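Learning to Hang a Towel: Pictures from the Deformable Objects Study

Research gallery

The Household Manipulation Group at the Tinmont Institute studies how robots handle soft materials. Rigid objects such as cups and boxes keep their shape when they are lifted. Cloth does not, and a robot that picks up a towel must work with an object whose outline changes with every movement. The group's current study addresses one ordinary task: taking a folded towel from a countertop and placing it over a rack with two rods. The pictures in this gallery come from the study's work area in the Birimbridge building.

The study compares two ways of training the same control policy. In the first, the policy learns from 500 demonstrations given by human operators who guide the arm from start to finish. In the second, it learns from the same number of demonstrations, but the operators also mark the moment at which they judge the grasp to be secure. The group refers to this second method as Drosness labeling, after the software tool in which the marks are recorded.

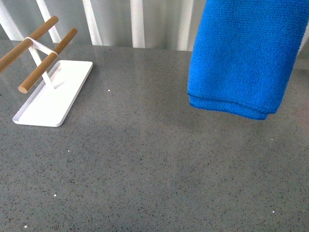

Text by Cayetano Pastor, Research Communications

The towel is held above the counter, with the rack on the far side of the work area. The distance between the two matters for the method. A folded towel that is carried across open space has time to swing or unfold, and the policy must correct for this before it reaches the rods. The researchers therefore treat the carry as a separate phase, with its own score, so that a good grasp followed by a poor approach is not recorded simply as a failure.

A trial is scored in three phases: grasp, carry and placement. The grasp score depends on whether the towel leaves the counter in the jaws of the gripper. The carry score depends on how far the lowest edge of the cloth departs from its planned height. Placement is scored last, after the gripper has opened and moved away. Two members of the group review each recording separately, and disagreements are settled by Emilian Oprea, who leads the study.

The rack is set at an angle to the back edge of the counter. Both wooden dowels extend well beyond the bracket that holds them, which gives the policy a choice of where along the rods to place the cloth. In early planning the group considered a single bar. Two parallel rods were preferred for the study since they allow a towel to be laid across both or over one alone, and the operators' demonstrations include each of these placements.
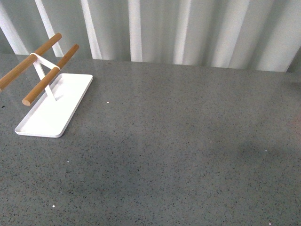 The grasp phase

Most of the difference between the two training methods appears at the start of the task. Policies trained without the marks tended to begin lifting as soon as the jaws had closed, even when they held only the top layer of the fold. Policies trained with Drosness labeling more often waited, adjusted the position of the fingers and closed again before lifting. The added time was small, and the reviewers gave higher grasp scores in nearly every group of trials.

Views from the wrist are central to this result. From above, a folded towel can look much the same whether one layer or several have been caught. Closer to the fabric, the shape of the folds gives the policy more to work with – in particular, the way the cloth rises and falls away on either side of a finger.
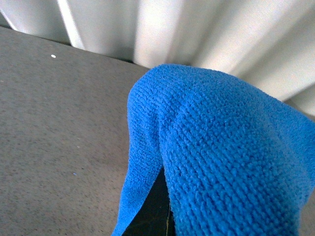
Reading time: 4 minutes

The looped surface of the microfiber, visible at close range as the cloth peaks and drops away, presents a further difficulty. Texture of this kind repeats across the towel, so that one area offers few features to distinguish it from another. The policy relies instead on larger shapes such as rounded folds, hanging flaps and the line where the blue fabric meets the gray counter. When the group reduced the detail in the wrist images during a later test, grasp scores changed very little. The researchers take this as an indication that fine texture plays a limited part in the decision to lift.

The carry phase showed a smaller effect. Both versions of the policy moved at similar speeds and lost height in similar ways when the towel began to unfold. Placement scores were higher for the labeled version, but the group attributes much of this to better grasps earlier in the same trials. A towel held by several layers arrives at the rack in a more predictable shape.

At the right of the counter, the black jaws of the gripper meet the upper folds of the towel, and the fabric bunches slightly beneath them. Contact of this kind is where operators most often differed in their marks. Some judged the grasp secure at the first bunching of the cloth, while others waited for a further change in its shape. Dr. Oprea's team kept both kinds of mark in the training data and did not average them.
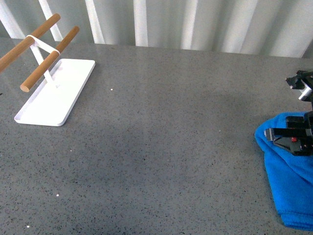 Limits of the study and further work

The results apply to one kind of towel and one design of rack. Cotton towels, which are heavier and hold their folds differently, will be examined in the next stage. The group also plans to vary the position of the rack more widely and to repeat the comparison at the Ayala laboratory, where the counter is lower and the light is less even.

A written report on the labeling method, including the scoring guide used by the reviewers, is in preparation. Requests to view further pictures may be sent to Research Communications at the Tinmont Institute. The Birimbridge work area is open to visiting researchers on Tuesday afternoons by prior arrangement.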